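Search this site Enter keywords Go

Water play on a table top: a gallery for the unconvinced

Reading time: 5 minutes

I have never quite believed in water play indoors. Every toy shop and half the nursery newsletters will tell you that a child with a tray of water is learning maths, physics, patience and the roots of language. What I have mostly seen a child with a tray of water learn is that sleeves get wet. Still, people keep giving us the stuff, and since May a fair pile of it has gone across our tables, so I have put together eight entries on what we tried. I paid for some of it and was given the rest, and I can't say the free things came out any better.

A word about the boxes first. The Gekilis starter box says "develops fine motor skills" on the lid, on the side and again on the leaflet. So does doing up a coat. I mention it now so I needn't keep bringing it up.

1. Pouring jugs

A pair of Neneo jugs, 650 millilitres to the brim. They pour well enough if you fill them halfway and badly if you don't, and no child has ever filled a jug halfway. The measuring lines on the side are meant to bring in counting. I have yet to hear a child under five read one out without being asked to by an adult holding a clipboard.

2. The water wheel

Khoury make this one and it is the best-looking thing in the box. You pour water in at the top, the wheel goes round, you pour again. The makers promise "hours of discovery". We had perhaps one good morning out of it, then it became a garage for cars. I'll say in its favour that the axle hasn't rusted, and I fully expected it to.

3. Sponges

Cheap, ugly, and squeezed until they fell to bits. You can buy a Likovano "sensory sponge set" or you can cut up the kind you wash dishes with. I did both on the same Wednesday and put them out together. The children went for the nearest ones. If there is a difference that justifies the price, I couldn't find it with my hands or my eyes, and neither did they.

4. Sink or float

The old favourite: a cork, a key, a bottle top, a spoon. Everyone guesses, everyone drops, everyone shouts. I used to think this was the one bit of water play with some real learning in it, and I half think so still, but watch closely and you'll notice that the guesses come after the splash at least as often as before it. It works better with odd things from the kitchen drawer than with a bought set, where the pieces are so obviously heavy or light that there is nothing to argue about. A lemon is good. A peeled lemon next to it is better.

5. Coloured water

A few drops of food colouring in a bowl. Lovely for as long as it takes to fetch a second colour, and then you have brown water. The leaflet says the shades "invite early investigation of colour mixing". They invited an investigation of my tablecloth. Use a white bowl if you must do this, and put a lid on the bottle before you turn round.

6. Fish in the tray

The fish pond, more or less: a blue plastic tray with a handle on each short side, plain water, and five little fish, two pink and three green. It is sold as sorting by colour. Fair enough, but with only five fish the sorting is over before it has got going, and after that it is simply fishing, so I would call it fishing and leave it there. I do like the size of the tray, small enough to leave plenty of table round it, and clear water beats dyed water every time because you can see what you are after. You can also see what has happened to the table in front of the tray. The raised rim is supposed to put a stop to puddles. Judge for yourself.

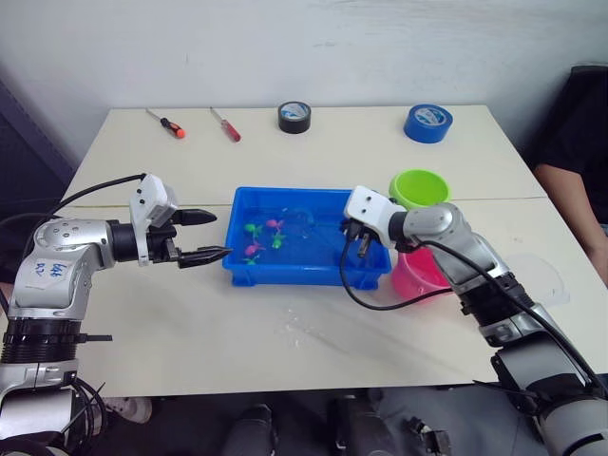
7. Ice

Free, if you have a freezer, and more interesting than most of what costs money. We froze buttons and leaves into a cake tin and turned the block out on a baking sheet. It weighed 423 grams on the kitchen scales, a figure I noted down with the idea of weighing it again later on and seeing what had changed, and of course I never did. Adults love this one. Small children like it too but they complain about their fingers, and I think they have a point. Warm water in a squeezy bottle gives them something to attack it with.

8. The drying-up

Nobody sells a kit for this, so it gets left out of the catalogues. Give each child a cloth and let them wipe down. They take it more seriously than anything else on this page, and they'll argue over who has the bigger cloth. I was told by a Gekilis rep that tidying "closes the learning loop". I don't know what that means. It does get the floor dried, or at any rate it spreads the water thinly enough to dry by itself.

What I would buy again

The jugs, at a push. A plain tray with handles, because carrying a full washing-up bowl to the sink is a good way to soak your shoes, though a tray this shape wants two hands and a clear path. I wouldn't pay extra for fish over any other small plastic thing that comes out of the water in one piece. Go steady on water depth too: the shallower it is, the less there is to mop, and I have not seen a single child object.

As for whether any of it teaches anybody anything, I am still waiting. They seem to enjoy it. Somebody should be sitting next to them the whole time, whatever it says on the box about independent play, and the tray should be emptied as soon as you have finished with it.

If you have had better luck with the Khoury wheel I'd be glad to hear how, and so would the cars.

Contact | Copyright, all pictures and text | Back to top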